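Ebony Kerslake
Thread on pipette drift, for anyone whose standard curves got worse in April and who blamed the reagents.

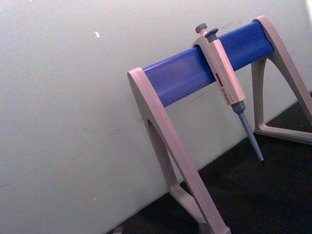 Pipette stand, blue bar, beige ends.

2/ Air-displacement pipettes move a cushion of air, and the air moves the liquid. Anything that changes the cushion changes the volume: temperature, altitude, vapor from the sample.

3/ Gravimetric check: dispense water into a tared vessel, read the mass, convert with the Z factor for your temperature and pressure. Skip Z and you build in a small low bias at room temperature.

4/ We ran 434 weighings across the Calitz and Wesau labs. Same balance model, same tip lot. 9 pipettes failed on accuracy, 2 on precision.

5/ The accuracy failures nearly all read low at the bottom of the range. Typical of a worn seal. Leak test: aspirate full volume, hold vertical, watch for a drop forming at the tip.

6/ Precision failures were mostly operator. Warrick Bright reran both units with pre-wetted tips and a steady plunger return. One passed. The other went out for service.

7/ Relative humidity matters below 50 µL. Evaporation from the weighing vessel gets into the result. We held the room at 70 percent and put a water trap on the balance.

8/ For ethanol or acetone use positive displacement. Adjusting an air pipette by eye is guesswork.

9/ Glenys Rewi has the spreadsheet with the Z table filled in. Reply if you want it, I'll send it Tuesday.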